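Projektbericht: Wie oft wird eigentlich gewaschen? Bettwäsche im Wohnheim Plellberg
Gruppe: Mariama Opoku, Kobina Gbeho, Dalva Fontes
Betreuung: Hrefna Baldursdóttir
Stand: 14. April 2026

Teilen | 19 mal geteilt | 2 Kommentare

Kurz zum Thema. Modul Alltag und Ressourcen, freie Themenwahl. Wir wollten was mit Wasserverbrauch machen, war zu groß. Dann Wäsche allgemein, auch zu groß. Geblieben ist Bettwäsche.

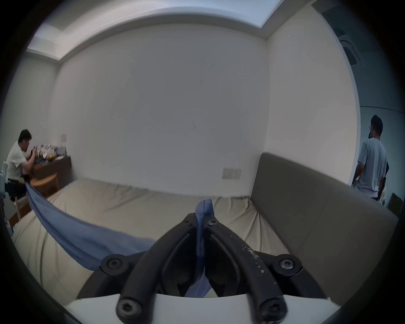
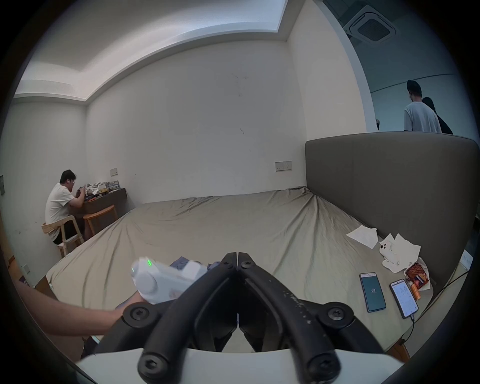
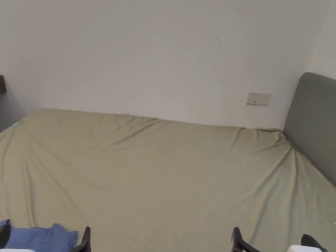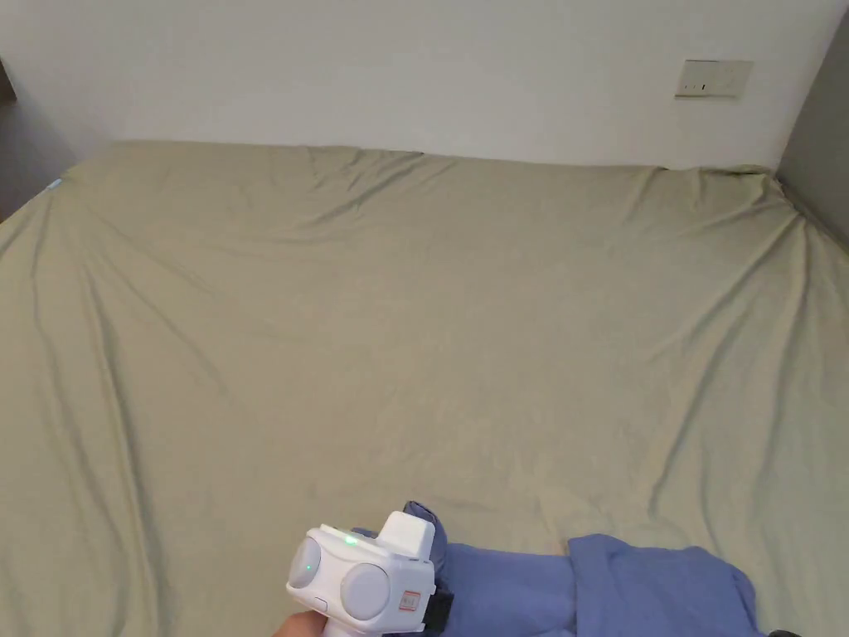
Abb. 1–4: Auf dem Bett. In 1 und 2 mit blauem Stoff, in 3 und 4 das Spannbettlaken in Graugrün.

1. Fragestellung
Wie oft wechseln Studierende im Wohnheim ihre Bettwäsche, und woran hängt das? Vermutung am Anfang: am Geld (Waschmarken). Zweite Vermutung: am Platz zum Trocknen. Die Bequemlichkeit hatten wir erst gar nicht drin, kam dann auf Hinweis von Hrefna dazu.

2. Vorgehen
Fragebogen im Dezember, Papier, im Waschkeller ausgelegt und zusätzlich unter den Türen durch. Rücklauf schlecht. Dann noch 13 Interviews, je nach Laune kurz oder sehr lang. Dalva hat die meisten geführt, Kobina hat transkribiert. Außerdem das Buchungssystem der Waschküche (Dovix) ausgewertet, Kwame Sarpong von der Hausverwaltung hat uns die Liste ohne Namen gegeben. Mehr als 700 Buchungen aus dem Wintersemester. Was genau in der Maschine war, steht da natürlich nicht drin, nur Programm und Uhrzeit. 60 Grad haben wir als "vermutlich Bettwäsche oder Handtücher" gewertet. Ist angreifbar, wissen wir.

3. Ergebnisse
Geld spielt eine kleinere Rolle als gedacht. In den Interviews wurde der Preis oft erwähnt, aber fast immer als zweites oder drittes. Zuerst kam das Trocknen. Ein Spannbettlaken passt auf keinen Wäscheständer, wenn der Ständer zwischen Schreibtisch und Tür stehen muss. Mehrere hängen es über die Schranktür. Einer über die Duschstange im Flur, gab Ärger.

Wer nur eine Garnitur hat, wäscht seltener. Klingt banal, war aber der deutlichste Zusammenhang überhaupt. Ohne Ersatz muss alles an einem Tag gewaschen, getrocknet und wieder aufgezogen sein, und das klappt im Winter nicht. Zitat aus Interview 2: "Dann schlaf ich halt noch ne Woche drin."

Die Buchungen zeigen kurz vor den Weihnachtsferien ein Loch. Viele nehmen die Wäsche mit nach Hause. Nach den Ferien geht es dann wieder hoch, nicht sprunghaft, eher langsam. Abends ist der Keller voll, vormittags fast leer. Das Wäschenetz und der Trockner wurden in den Interviews auch angesprochen, Trockner meistens negativ (zu heiß, Laken läuft ein, Gummizug leiert aus).

Bei den Waschmitteln nichts eindeutiges. Fast alle nehmen, was da ist. Zwei nannten Resora, der Rest konnte die Marke nicht sagen.

4. Probleme
Soziale Erwünschtheit!! Bei dem Thema sagt keiner gern die Wahrheit. Im Fragebogen wird viel öfter gewechselt als es die Buchungen hergeben. Wir haben beide Werte nebeneinander stehen lassen und nicht verrechnet. Die Frage nach Allergien war missverständlich formuliert und ist komplett rausgeflogen. Und der Pretest hätte vor dem Druck kommen müssen, nicht danch.

5. Vorschläge ans Haus
- Leinen im Trockenraum höher hängen, dann passen auch große Laken
- Tauschregal für Bettwäsche, Essien (das Café im Erdgeschoss) würde den Platz dafür hergeben
- Trockner mit Schonprogramm, falls sowieso mal neu gekauft wird

Der erste Punkt ist mit Kwame besprochen, er will sich die Decke ansehen. Zum Regal gibt es noch keine Antwort.

6. Offen
Sommersemester fehlt komplett. Wäre aber wichtig zum Vergleich, weil dann auf den Balkonen getrocknet wird. Mariama macht damit evtl. in der Hausarbeit weiter. Fragebogen und Interviewleitfaden im Anhang, Buchungsliste auf Nachfrage bei Kobina.

Kontakt | Impressum | © Projektgruppe Wäsche Plellberg | Nach oben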